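Rizzi Burial Shroud Sewing Circle: Frequently Asked Questions

What does the circle make?

We sew burial shrouds, coffin liners and small lap quilts for families who want something made by hand. Most of what we make is plain cotton or linen. We also take on hoods, mittens and simple slippers when a family asks for them.

Who can request a shroud?

Anyone living in Rizzi or in the settlements along the lake road as far as Narkaseo. You don't need to belong to a church, and the person doesn't need to be buried locally. If the burial is somewhere else, please tell us which airline is carrying the coffin, as their rules on packing differ.

How much does it cost?

There is no charge for the sewing. If you want a fabric we don't keep on the shelf, you pay for the fabric and its freight. Donations go toward thread, needles and the heating bill.

How quickly can you finish one?

A plain shroud with ties takes one evening if two of us are free. Embroidery or beadwork takes longer, and we may suggest a separate panel that can be laid on top. In winter the ground is usually opened with a steam rig, so there are often a few days between the death and the burial. In summer there may be less time, and you should call as soon as you can.

What size do you need?

Height and shoulder width are enough. Our standard shroud is cut from 94-inch cloth and fits most adults. For infants and small children we keep five finished sets on hand so that no family has to wait.

Can I bring clothing or fabric that belonged to the person?

Yes. Shirts, parkas, blankets and curtains have all been used. Wash the item first unless you would prefer that we leave it as it is. We can work a piece into the lining, make the ties from it, or sew it on as a pocket for letters. We return all the scraps.
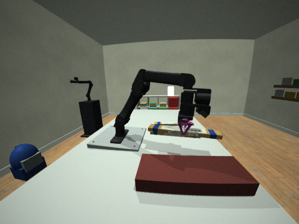 Fur and moose hide take more time than cloth. Hide has to be cut with a blade from the back, and the older pieces tear easily along the stitching. If you have hide you would like used, bring it in before you settle on a design so we can see how much of it is sound.

Is there anything you won't sew in?

For cremation we leave out metal snaps, zippers, glass beads and anything rubber. Zistus, the funeral home that handles cremations for the region, sends a list of what it accepts, and we follow it. For ground burial there are few limits, but some cemeteries ask for natural fibers only.

Do you prepare the body?

No. We can lend a family the printed instructions for washing and dressing, and two of our members will come to the house to show how the shroud is folded and tied. Permits and transport are arranged through the hamlet office.

Can I make my own shroud ahead of time?

Yes, and several people have. The pattern is free. Store the finished piece in a cotton pillowcase with your name and next of kin written on a tag, and tell someone where it is.

When do you meet?

Evenings at 7:00 in the back room of the Naren Hall, from September through May. During fishing season we meet only when there is a request. New sewers are welcome at any level. Bring scissors if you have a pair you like.

How is the circle paid for?

We receive a grant of $4,000 a year from the hamlet and raise the rest at the spring bake sale. Freight is our largest expense. A single bolt of linen can cost $400 to fly in.

How do I make a request?

Leave a message at the hall or a note in the circle's box at the post office. Give your phone number, the height of the person, and the date of the burial if it has been set.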